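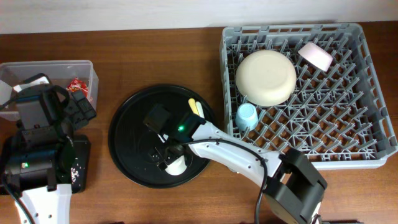 Figure 3. Bowls in a grey dish rack on a wooden table.

4. Voicemail in the home

4.1 Setting and participants

The results in this section come from the second round of interviews, which took place in Clundundale between October and the end of winter. We spoke to 132 people in 60 households. All of them had at least one mobile phone on the Dusteo network, and most adults had their own. Landlines were still connected in many of the homes, though often the handset had been unplugged or moved to a hallway where it was hard to hear.

Interviews were held in the home and followed the order described in Section 3. Each person was first asked to talk about the last call they had missed. They were then asked to show how they would find out who had called and whether a message had been left. We asked people to use their own phone and did not correct them if they took a long way round. Natália Sequeira and Jaime Guerreiro carried out the interviews and made the first set of notes. Coding was done separately by Zhiqiang Lei and Etenesh Zeleke, who then met to settle the differences. Most of the disagreements were over whether a person had chosen to ignore a message or had not known it was there. Where the notes did not settle this we coded the case as unclear and left it out of the comparisons in 4.4.

Dusteo offers two kinds of voicemail. The older service is reached by dialling a short number and listening to messages in the order in which they arrived. The newer one, sold under the name Quinlan, shows messages in a list on the phone, so that any of them can be played or deleted without hearing the rest. Quinlan is switched on by default for new customers. Customers who joined before it was introduced have to ask for it or turn it on in the account settings. Several households had a mixture, with the children on Quinlan and the parents on the older service, and this caused some of the confusion reported below.

4.2 Finding out that a message exists

People learned about messages in one of several ways: a symbol at the top of the screen, a text from the network, a call back from the voicemail number, or a remark from the caller at a later time. The last of these was mentioned far more often than we had expected. One woman in her seventies said she never looked for messages at all and relied on her sister to tell her if she had left one. Her mailbox was full when we visited. She did not know that it could be full, and had assumed that people who said they could not leave a message had dialled wrongly.

The symbol was a poor guide. On the Grerkuto handsets, which were common among older participants, the voicemail symbol looks much like the one for a missed call, and both may be shown together. Participants who had cleared the missed call often believed they had dealt with the message too. Others had the reverse trouble. The symbol stayed on the screen after every message had been played, because the messages had been saved and not deleted, and over time they stopped seeing it. One man had carried the symbol over from an earlier phone and believed it was a fault in the SIM card.

The text sent by the network gave the caller's number and the time of the call. People liked this text and many treated it as the message itself. They read the number, decided whether they knew it, and rang back without listening. When asked why, they said it was quicker, or that whoever it was would only have said "ring me back". In the homes where we could compare the two, the recorded message did often say little more than this. There were exceptions, and they tended to be the calls that mattered: a surgery moving an appointment to a different time, a school asking for a child to be collected from another gate, a garage giving a price.

4.3 Listening

Among those on the older service, the main complaint was the spoken menu. Before the first message can be heard, the caller is told the number of new and saved messages, then the date and time of the first one, then the number it came from. Participants held the phone away from the ear during this part, or put it down on the worktop with the speaker on, and a few missed the start of the message as a result. The menu can be shortened by pressing a key, but only two of the people we spoke to knew this, and both had worked for telephone companies.

Key presses caused further difficulty on touch screens. The keypad disappears once the call connects and has to be brought back with a separate button. The screen also goes dark when the phone is held to the ear. Participants described moving the phone back and forth, waiting for the screen to light up, and pressing the wrong key in a hurry. Deleting a message by mistake was mentioned often enough that we added a question about it after the first few visits. Few people knew that a deleted message could be restored during the same call.

Quinlan users had none of these problems with the menu and the keypad. Their difficulties lay elsewhere. Messages on Quinlan are fetched over the data connection, and in the lower part of Clundundale the signal is weak indoors. A message might appear in the list and refuse to play. Participants took this to mean that the message was empty or that the caller had hung up. The app does show a small warning in such cases, but it is grey on white and was noticed by hardly anyone. When the phone was taken to an upstairs window the same message would usually play, and some families had a known place in the house for this.

Length mattered in both groups. Participants said that they stopped listening to long messages, and several gave the same reason, that the useful part came at the end. We played each willing participant a set of test messages, the longest of which lasted 60 seconds and had a telephone number in the closing words. Nearly all of those on the older service had to play it again to write the number down. Quinlan users could drag the playing point back to the last few words, and most did so without being told.

4.4 Greetings

Participants were also asked to play us the greeting that callers hear. This was the part of the visit that caused the most surprise. Many had never heard their own greeting, or had recorded it when they first bought the phone and had not thought of it again. We heard greetings that gave a former surname, a former employer, and in one home a greeting recorded by a small child who was by then at secondary school. Her father had kept it on purpose. The rest said they would change theirs, although some were unsure how.

The standard greeting reads out the number and asks the caller to leave a message. Older participants disliked reaching it when they rang other people, as they could not tell whether they had the right person. Younger participants preferred it for themselves and gave privacy as the reason. They did not want a stranger who had dialled at random to learn a name. This difference was found inside families as well as between them, and in some of the joint interviews it led to a long discussion that we have only partly transcribed.

Personal greetings and the willingness to leave messages seemed to go together. People who had recorded a greeting were more likely to say they left messages for others. We would be careful about reading much into this. Both may depend on age, and the group that had neither recorded a greeting nor left a message in recent memory was made up mostly of people under thirty, who sent a text or a voice note when a call went unanswered.

4.5 Turning voicemail off

A smaller group had switched voicemail off or wished to. The reasons given were cost, the nuisance of silent messages left by automatic diallers, and a sense of duty towards messages that they would have been glad to be rid of. On Dusteo the service is removed by dialling a code, and the same code with one different digit turns off call forwarding of every kind. Hafstein (Skarphéðinn Hafstein, personal communication) reports the same pairing of codes on another network and a similar pattern of mistakes. In our sample the mistake came to light in households that forwarded calls from a landline or a work number, where the forwarding had stopped and the family had put it down to a quiet spell.

Participants who had turned the service off were satisfied on the whole. They said that callers either tried again or sent a text. We were not able to speak to the callers. Whether calls from surgeries, schools and other offices were followed up in another way is a separate matter, and one we take up with the call records in Section 5.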